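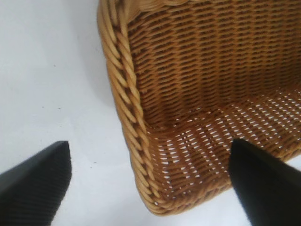 Workshop notebook, Tranach Film Archive
March 8, 2026

Reel 2 of the Wamthorpe print was inspected on the bench this morning. The print runs to 525 feet. Shrinkage is within the limit for projection, but the perforations are torn in 18 places, most of them near the head. All were repaired with clear tape. The dragon sequence is complete. The wedding scene lacks its final shot, and the join there is an old cement splice that has been left alone.

The opening titles are tinted amber and the forest scenes blue. Colour references were taken from the Nakstead copy, which is the better of the two in this respect. Frame 124 of the titles carries a scratch through the lettering, also present in the Nakstead copy and so presumably in the negative.

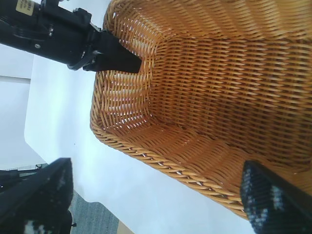

Wicker basket, interior.

The intertitles remain the chief difficulty. The February transcript gives the younger prince's name in two spellings. Amnuay Inthanon has checked the surviving script and found both there. It is proposed that the screen spelling be kept in each case and the matter recorded in the programme note.

Running speed was tested on the Paisan viewer. At 18 frames per second the sword fight looks natural and the comic business with the squire is rather slow.
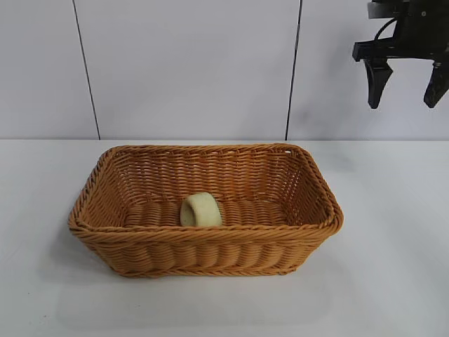 Mayuree Saengthong: I would keep 18 throughout. The squire is slow at any speed, and the pianist will need a steady count.

Agreed for the test screening. Reel 3 to be wound and cleaned next.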